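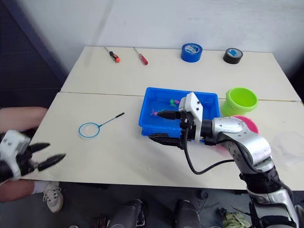
Drellamitz Fish Pond Game
Section 2: Preparing the table and the first catch

Please read this section completely before you put water in the tub.

2.1 Placing the tables

1. Choose a flat floor. Push two tables together until their edges touch.
2. Check that both tables have the same height. If one is lower, the tub will lean and the water will collect at one side.
3. Take tools, tape and other small things away from the middle of the tables. They may stay at the back edge, where no water comes to them.

Note: The tub may stand over the line between the two tables, but only if it does not rock when you press on the corners.

2.2 Filling the tub

4. Put the empty tub in its place first. Do not carry it when it is full.
5. Pour in 1000 ml of water with a kitchen jug. The water should be shallow.
6. Lay the toy fish on the water, one after another. Leave free space between them, so the net can go under.
7. Keep one bowl beside the tub for the caught fish.

CAUTION: Never leave small children alone with water, also when it is only a little. Empty the tub directly after the game.

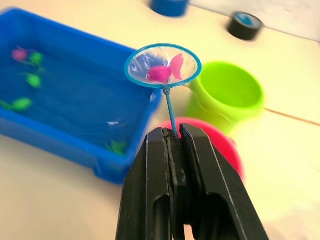

2.3 Catching a fish

8. Hold the net by the handle, near the lower end.
9. Bring the rim into the water beside the fish and move it slowly under the body. A quick movement pushes the fish away.
10. Lift the net straight up and wait a moment above the tub, so that the water can run out of the mesh.
11. Turn the net over the bowl and let the fish fall in.

Note: If the tail is caught in the mesh, do not pull on it. Push gently from the outer side of the net with one finger.

CAUTION: Do not use the net for live fish or in an aquarium.

For a replacement net, please order part 3199 from Novgate. Cleaning and drying are explained in Section 3.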